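Parkholm Community Hall Users' Group
Minutes of the general meeting, 2022-05-27
5 min read
3 shares

The meeting opened with the chair welcoming those present. Apologies had been received from the playgroup and the choir. The minutes of the last meeting were accepted with one correction: the bus stop under discussion was the one on Skaken Road, and the old minutes had it on the wrong side of the oval.

1. Matters arising

The side gate has been rehung and now closes without lifting. The key safe code has been changed and each group has been told its new code by phone. The dance group asked for theirs again and it was given after the meeting.

The letter to council about the kerb at the front entrance has been sent. A reply came saying the kerb is on a list. The secretary will write again before the end of winter and ask what the list is.

2. Hall linen and tea towels

This item was held over from the last meeting. Several groups have been bringing their own cloths and leaving them behind, and the kitchen drawer no longer shuts. It was agreed that the hall will keep one set of cloths for general use and that anything else left in the kitchen at the end of May goes to the op shop. Groups who want theirs back should collect them before then.

The question of who washes the hall set was discussed at length. The quilters offered to take it for the first term and this was accepted. After that it will go by roster, in the same order as the bin roster. Washed cloths are to be returned folded to the second drawer. Cloths used on the floor are not to go back in with the others and a separate bucket will be put under the sink for them.
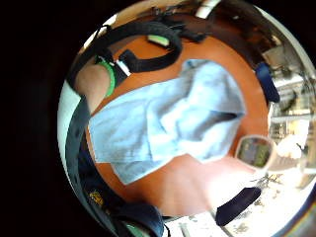

Light blue cloth on the tabletop, item 2.

A member asked whether paper towel would be simpler. The meeting felt that the hall already goes through enough of it and the suggestion was not taken further.

3. Heating

The main heater was serviced by Arango Heating and Plumbing. Their report says the unit is sound but the thermostat reads high, so the hall cuts out before it is warm at the far end. The cost of a new thermostat, fitted, is $1,000. Replacing the whole unit would cost a good deal more and Arango did not recommend it this year.

Moved that the thermostat be replaced. Seconded and carried.

Until the work is done, groups may use the two panel heaters in the storeroom. They are to be plugged into separate walls. The last group to use them left both running on the one power board and the board has been thrown out.

4. Hire charges

The hourly rate for regular groups has not changed for some years. The proposal circulated with the agenda was for a rise to $38 an hour for outside hirers, with regular groups staying where they are until the new year.

Discussion went on for a while. The view from the playgroup, sent with their apology, was that any rise for regular groups should come with plenty of notice. The martial arts club asked if setting-up time would be charged. At present it is not, and the meeting wished to keep it that way provided groups do not arrive more than half an hour early.

Moved that the outside rate be $38 an hour from the start of next quarter, with no change for regular groups. Seconded and carried, two against.

5. Storeroom

The shelves along the back wall belong to the hall and the tall cupboard belongs to the choir. This has been confused again. Labels will be put on both. The trestles need to go back in with the legs facing the wall or the door will not open fully.

Boxes from the Distell Street fete are still on the floor. The fete organisers have been asked to move them. If they are still there at the next meeting the boxes will be put in the shed.

6. Floor

The boards near the kitchen servery have lost their finish. A quote of about $2,000 was received to sand and seal the whole floor, with the hall closed for 7 days. The meeting liked the price but not the closure, which would fall in the middle of term whichever week was picked. It was decided to ask whether the job could be done in the January break and whether the quote would hold until then.

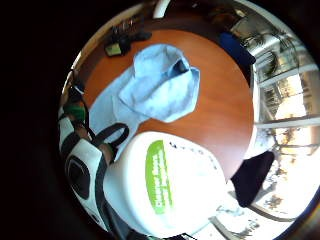 Distell Street Quilters wrote in beforehand to say they would sooner lose a week in term than wait for January, as the worn patch is right where they put their ironing boards and two members have caught a heel there. The meeting noted this. A mat will be laid over the patch for now, taped on all sides, and the tape is to be checked by whoever locks up.

7. Grant application

The Skaken Shire small grants round is open. Suggestions were a ramp rail, new blinds for the west windows, and a second fridge. The rail had the most support. The secretary will get the form and a price for the rail and send both around by email.

8. Other business

The piano needs tuning. The choir will arrange it and the hall will pay half.

Someone has been parking across the neighbour's driveway during evening hire. A note will be added to the hire form and a copy put on the inside of the front door.

Lost property: one child's gumboot, a pair of reading glasses, and a casserole dish with a glass lid. These are in the box by the front door.

The next meeting will be held in the supper room, as the main hall is booked. Supper is the martial arts club's turn.

Meeting closed.

0 comments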